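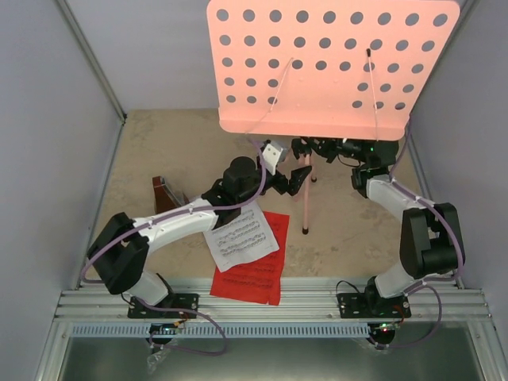

Waltraud Camenzind reckons the Indgate Community Orchestra should have done this years ago, and after the first open rehearsal it's hard to argue with her! The orchestra has started letting anyone who once played an instrument come along and sit in, no audition, no fee for the first 2 visits, and the hall on Eberhard Street was full to the back wall.

In all, 45 players turned up, several of them with instruments that hadn't left the cupboard since school. Conductor Beat Danzer took them through a Strauss polka (slowly, then not so slowly) and a folk song arrangement by Verena Pichler that had the cellos grinning from start to finish. The brass came in a bar early and everyone carried on regardless.

Next up is the February concert, with newcomers playing in the second half. The hall seats 219 and tickets are going quickly, so do get in soon. Money raised goes towards new sheet music and a proper set of timpani, and £3000 is already in the pot, a brilliant start.

Rehearsals begin at half past seven. Spare parts are on the table by the door, and flutes are warned that it's a squeeze. Violas are very, very welcome.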